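4.3 Preparing the Skernura Sieve for Inspection
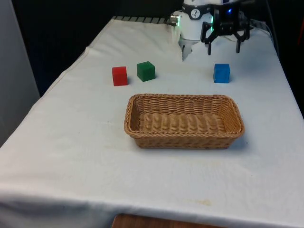
Isolate the sieve from the mains before removing the deck. Clear a table close to the machine for the small parts. A white cloth spread over it, even a slightly wrinkled one, makes dropped fasteners easier to find, and a wicker basket will hold the clamps.

1. Release the 6 clamp bolts in diagonal order.
2. Lift the deck clear of the base. Two persons are required.
3. Inspect the mesh for tears and slack areas.
4. Refit the deck and tighten each bolt to 29 Nm.

Note: Replace the gasket after 2,000 operating hours.

Caution: Do not run the motor with the deck removed.

Replacement mesh is supplied by Prundard under part reference 43.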